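Retired Detective Explains How Rental Scams Are Investigated 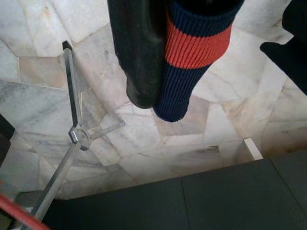 Laurier Caron spent most of his police career on property crime and the last part of it on fraud. He retired in January and now teaches an evening class at the Fraser branch library on how to avoid losing money to people who advertise apartments they don't own. We spoke in the library's meeting room before his class on Wednesday, November 14, 2018.

Rental fraud took up more of his desk than any other kind of case, he said. The method rarely changed. Someone copies the photos and text from a real listing, posts them again at a lower price and collects a deposit from as many people as possible before the ad comes down.

"The apartment exists. That's what makes it work," Caron said. "You can drive by and look at it. The address is right, the pictures are right. The only thing that's wrong is the person you're talking to."

One case he worked involved a duplex that 11 people believed they had rented. Two of the families arrived with moving trucks on the same morning. The owner, who had no idea the place had been advertised, called the police and reported a disturbance.

"Patrol took it as a trespassing call," he said. "The officer who went out was Mackenzie Beaudoin, and she was sharp. She sat everybody down and asked to see their phones. Every one of them had the same text messages, word for word. She called me from the driveway."

Beaudoin photographed the messages and wrote down the account details each family had used to pay. Caron said that first hour saved him weeks. Victims often delete the conversation when they realize what has happened, either in anger or because they are embarrassed.

"I understand it, but please don't," he said. "Don't delete anything. Don't write back and tell the guy you've called the police, either. He'll close the account that afternoon."

Asked what a detective does with a report like that, Caron said most of the work is paper. The payment account has a name on it, usually a false one, but the money has to leave that account somehow. He would send a preservation letter to the payment company the same day, then write a search warrant for the records. The warrant came back in days if he was lucky. The records could take a month or more.

In the duplex case they led to a bank branch and a man who had withdrawn cash four times while standing in front of a camera. He had answered an online ad for a work-from-home job and was told to keep a share of each deposit and pass on the rest.

"He said he thought he was processing payments for a furniture company," Caron said. "I've heard that many times. Sometimes it's true at the start. By the third withdrawal, most people have a pretty good idea."

The man pleaded guilty to one count of theft and was ordered to pay restitution. The person who wrote the ads was never identified. Caron said that is a common ending and that he tries to be straight with victims about it.

Kristine Javier was one of them. She lost her deposit and first month's rent and now comes to some of Caron's classes to talk about it. She joined us partway through the interview.

"I'm careful with money. I had asked to see the inside," Javier said. "He told me the tenant was sick and I could go in the day I got the keys. He sent me a lease, and it looked like every lease I ever signed."

She slept on her sister's couch for two months while she saved up again. She has been paid back a little under half of what she lost, in small checks that come through the court.

"Detective Caron called me every time something happened in the case, and a few times when nothing had," she said. "I would rather have that than wonder."

Caron's advice to renters is short. Look up the owner in the county property records, which are free to search. Meet the person at the property and go inside. Don't pay by wire, gift card or a phone app before you have done both. If the person says they are out of the country, stop there.

He also wants landlords to search for their own addresses once a week while a unit is listed. Most sites will remove a copied ad quickly if the owner reports it, he said, but few owners know to look.

For people who have already paid, he said to call the bank first and the police second, on the same day. A bank transfer can sometimes be reversed in the first 24 hours. After that the chances drop quickly. The police report should include the ad, the full conversation, the lease if there was one, and the receipt for the payment.

"People tell me they didn't report it because it was only a few hundred dollars," he said. "Your few hundred may be the one that connects to the other ten. I had cases I couldn't file until one more person came in."

Does he miss the job? He thought about it while he set out handouts.

"I miss the people I worked with. I don't miss waiting on records."

The class is free and meets on the second Wednesday of the month. Registration is at the front desk, and Caron asks anyone who is bringing paperwork from their own case to bring copies and leave the originals at home.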